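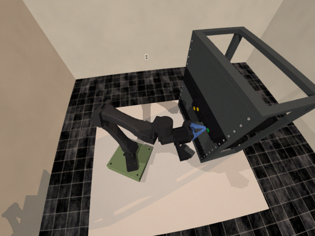
October 2020

Spent most of the weekend on the button-press task. The arm model loads in the simulator without errors now, and I moved the base plate so the gripper can get to the green button. The two yellow ones can wait.

I ran 400 tries overnight with the new reach settings. 169 ended in a press. The misses were mostly to one side, so I think my wrist offset is wrong. Keir Lindsay has the same arm on his bench and is going to measure his for me.

The printed fingers for the real arm took 12 hours. I still need screws for the base plate and a longer power cable.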